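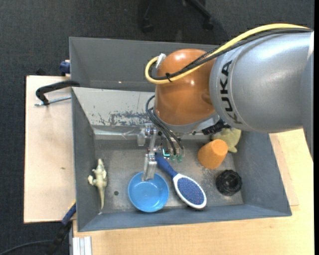

KUKA arm over the gray bin, gripper at the blue bowl.

Minutes, household chores working group, Inthanon project
November, start 2 p.m.
Present: Senga MacLeish (chair), Prapai Chantharasri (minutes), two guests from Skorken

1. Minutes of the last meeting
Accepted with one correction: the word "cleaning" in item 4 is changed to "tidying".

2. Can the arm tidy a kitchen or a shop shelf yet?
Prapai reported that the log has now 1,927 picks from the bin. Bowls and cups are mostly fine when they stand upright. A cup lying on its side is more difficult, and a hairbrush is often taken by the wrong end. Soft toys are not tested.
Senga asked if we can say to Skorken that the arm is ready for a shop floor. The opinion of the meeting is no. It needs around 11 seconds for one thing, and a person must still put the things in the bin. The guests said that slow is acceptable at night, but dropped goods are not.

3. Software
The Drillix update is delayed. We continue with the old version until it comes.

4. Fuvodent offer
They offer a second gripper for trial. Senga will ask who pays the transport.

5. Other matters
Prapai wishes to add wet dishes to the tests. Not decided, moved to the next meeting.

Closed at 3:40 p.m.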